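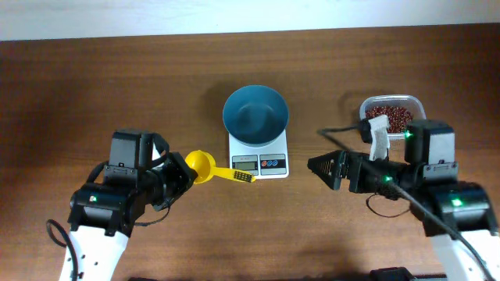
Contra la pizca

Mi abuela cocinaba a ojo y mi madre también, y de las dos heredé la convicción de que pesar la harina era cosa de farmacéuticos. En casa, las recetas se transmitían en un idioma que solo entendía quien ya sabía hacer el plato. Un chorrito. Un puñado. Harina, la que admita. Esta última fórmula me parece una de las cumbres de la literatura evasiva en español: deja la responsabilidad en manos de la masa, que tendrá que decidir por sí sola hasta dónde está dispuesta a admitir.

Durante años defendí ese sistema con el fervor de quien no lo dominaba. Me salían unas rosquillas distintas cada Navidad y yo llamaba a eso carácter. Las de un año se podían comer; las del siguiente habrían servido para calzar una mesa coja. La familia, educada, mojaba.

La conversión me llegó tarde y por avaricia. Compré un saco de harina buena, de una molinera pequeña llamada Povico, y al ver lo que costaba me dio reparo tratarla como a la otra. Busqué una receta de pan en gramos, saqué del fondo del armario una balanza que me habían regalado y que seguía en su plástico, y pesé. El pan salió bien. Lo repetí y volvió a salir bien, lo cual me ofendió bastante más que si hubiera salido mal.

Desde entonces he tenido tiempo de pensar en por qué nos resistimos tanto. Hay países donde nadie concibe un bizcocho sin báscula y países donde lo miden todo en tazas, recipiente que tiene la virtud de contener cantidades distintas según el humor de quien lo llena. La misma taza de harina, removida antes o apretada con el dorso de la cuchara, puede cambiar bastante de peso. Yo hice la prueba en mi cocina: la primera taza pesó 145 gramos y la segunda ya no se parecía. Aun así, media humanidad repostera sigue confiando en el cacharro y culpando al horno.

Aquí tenemos nuestra propia versión, que es el vaso. ¿Qué vaso? El de siempre. En mi casa era uno de cristal grueso, de una crema de cacao, que se rompió en una mudanza y se llevó consigo tres postres. Mi madre ha intentado reconstruirlos con otros vasos y asegura que ya no es lo mismo. Tiene razón. Era más pequeño.

El argumento noble contra la balanza dice que cocinar es un arte y que los números lo enfrían. Lo suele pronunciar alguien con una copa en la mano mientras otro friega. Es un argumento bonito, y para un guiso de lentejas lo firmo: a las lentejas les da igual que uno ponga 300 gramos o un poco más, son gente tolerante. Pero la repostería es química con mantequilla, y el merengue no ha respetado nunca una personalidad arrolladora. Además, los músicos afinan antes de tocar y a ninguno le hemos reprochado que se le vaya el duende por la clavija.

El argumento menos noble, que es el verdadero, es que la balanza acusa. Mientras uno cocina a ojo, cada fracaso tiene un reparto amplio de culpables: la humedad, los huevos, la luna, el horno del piso alquilado. Con el número delante, la lista de sospechosos se reduce mucho. Lo mismo pasa con la ración de pasta. Hasta que pesé los espaguetis, yo creía comer como una persona; ahora sé que cenaba por una familia modesta de Skedberg, si es que en Skedberg cenan espaguetis.

También conviene reconocer que los conversos somos insoportables. Pasé unos meses pesando el café, el arroz, el agua del arroz y, en una ocasión de la que no me enorgullezco, el perejil. Llegué a corregir a mi anfitriona en una cena, cosa que no se hace, y menos antes del segundo plato. En una tienda de menaje estuve a punto de comprar una balanza Nanska de precisión, capaz de distinguir décimas de gramo hasta un máximo de 3.000, con una cara de instrumento de laboratorio que me tenía seducido. La dependienta me preguntó para qué la quería. Le dije que para croquetas. Me miró con una compasión de lo más profesional y me enseñó la barata.

De aquella fiebre me curó mi abuela, sin querer, una tarde en que la vi echar sal a un cocido. Metió los dedos en el tarro, los sacó, dudó un instante y devolvió unos granos. Devolvió unos granos. Le pedí que echara la sal en un plato, la pesé, le pedí que repitiera el gesto y la volví a pesar: daba casi lo mismo. Ella se dejó hacer con la paciencia que se reserva a los nietos y a los inspectores. Llevaba toda una vida con una balanza instalada en la punta de los dedos y nos la había vendido como pizca.

Me parece ahora que la trampa estaba en la palabra. A ojo suena a despreocupación, y las mujeres de mi familia no han sido despreocupadas ni para tender una sábana. Medían, y medían muchísimo, pero el instrumento no se podía heredar, y lo que nos dejaron escrito en la libreta fue un puñado de puñados. La mano que le daba sentido iba aparte.

Así que este invierno me he propuesto traducir la libreta. Me siento con mi madre, ella echa y yo peso antes de que la harina toque el barreño. Protesta a cada paso, dice que la pongo nerviosa y que así no le va a salir. Llevamos resueltas las rosquillas, el arroz con leche y unas torrijas que en la libreta aparecen bajo el título de Gu, abreviatura que nadie en la familia ha sabido explicar. La harina que admite la masa de rosquillas, por cierto, ya la tengo apuntada en gramos. Mi madre ha leído la cifra, ha dicho que le parece poca y, al lado, a lápiz, ha escrito: y un poquito más.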